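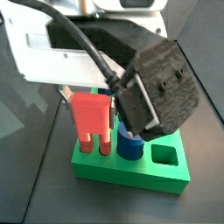 What was the green block for? It was for putting shapes into, and it had been in Despina Kouris's family, in one version or another, for as long as she could remember.

She had the new one on the kitchen table at Skudik on a Tuesday evening in February. Her brother-in-law Markos had sent it with a note that said only "for the boy". The boy was asleep upstairs. Despina had meant to wrap it and instead she was trying the pieces.

The red one with two legs went in easily. You had to get both feet over their holes at once, and then it stood there like a small man waiting for a bus. Her father had owned a set with a piece like that. He called it the Inspector. When she was three he would stand it in its holes at breakfast and say that the Inspector had come about the noise.

She took it out and put it in again.

Lambros came in from the yard at half past nine and washed his hands.

"Is that the present?"

"I'm checking it."

"Checking it for what?"

She said she was checking that it all fitted. He dried his hands and sat down opposite her. He had been to see the flat at Tollen that afternoon and had not said a word about it, and she had not asked. The rent was 553 a month. They both knew the figure and it had been in the kitchen with them since Sunday.
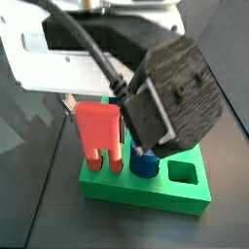 "It's got a good window," he said after a while. "The back room. He could have his bed under it."

"What about the stairs?"

"Some 56 of them. The lift's broken."

Despina turned the Inspector round to see whether he would go in backwards. He did. She thought about carrying a pushchair up all those stairs with the shopping hung on the handles, and then about her mother's house, where they were now, and where every cup had to go back on its own hook.

"I could do stairs," she said.

"You say that now."

"I could do them, Lambros. It's a window."

He picked up a blue peg and rolled it under his palm. Upstairs the boy coughed and they both looked at the ceiling, but he settled. Lambros said Essam Shawky had offered his van for the twelfth, if they wanted it, and that he would need telling by Friday. He had asked about the cot as well, and whether it came apart.

"It comes apart," Despina said. "I don't know about it going back together."

She found the lid of the box and began to put the pieces away, then changed her mind and left them out for the morning.

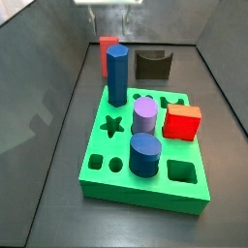 Let him find the holes himself, Stelios Makris told her on the telephone the next day, when she rang to say they were taking the flat and got on to the present instead. He had shown his own two where everything went and they had never touched it again.

Despina said she would try. She stood in the hall with the receiver under her chin and watched through the kitchen door. The boy had the Inspector in his fist and was knocking him on the table, quite hard, and Lambros was moving the cups.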